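Trucos para que los táperes no te coman la cocina | El cuaderno de Flollomora

Noviembre de 2019

El otro día abrí el armario de debajo de la encimera y se me cayó encima media colección de táperes. ¡Otra vez! Así que me puse un café, lo saqué todo al suelo y me pasé la tarde emparejando recipientes y tapas (con la radio puesta, que si no me muero de aburrimiento). Os cuento lo que me ha funcionado.

Lo primero, las tapas van aparte y de pie. Yo las tengo en un escurreplatos viejo dentro del cajón, las redondas a un lado y las cuadradas al otro, y ahora veo de un vistazo la que busco. Los recipientes los apilo por forma, del más grande al más pequeño, y nunca más de 4 en cada torre porque a la quinta ya empieza a bailar todo.

El olor a ajo o a curry me traía loca – y mira que he probado cosas. Al final me quedo con el bicarbonato: una cucharada colmada, agua templada hasta arriba y 30 minutos de reposo. Luego aclaro y dejo secar el recipiente boca arriba, sin tapar. Si lo cierras con humedad dentro, a la semana huele a armario de la playa.

Para las manchas de tomate, Genowefa, mi vecina, me enseñó a frotar con medio limón y sal fina y dejarlo al sol en la ventana. En verano va de maravilla, en invierno regular. También ayuda pasar una gota de aceite con papel de cocina antes de meter la salsa.

Y las tapas que ya no cierran, pues a otra vida: debajo de las macetas pequeñas, de apoyo para la cuchara mientras guisas o para separar hamburguesas en el congelador (con papel de horno por medio, que se despegan mejor). Las rajadas sí que las tiro, que en las grietas se queda la grasa y no hay estropajo que llegue.

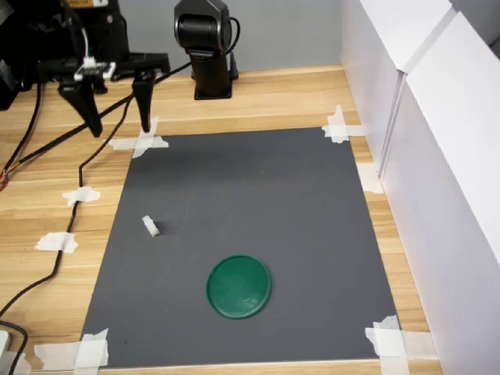

¿Cada cuánto conviene repasar el cajón de las tapas?
Con dos veces al año tengo bastante: una en abril, cuando cambio los armarios, y otra antes de Navidad, que es cuando más sobras se guardan.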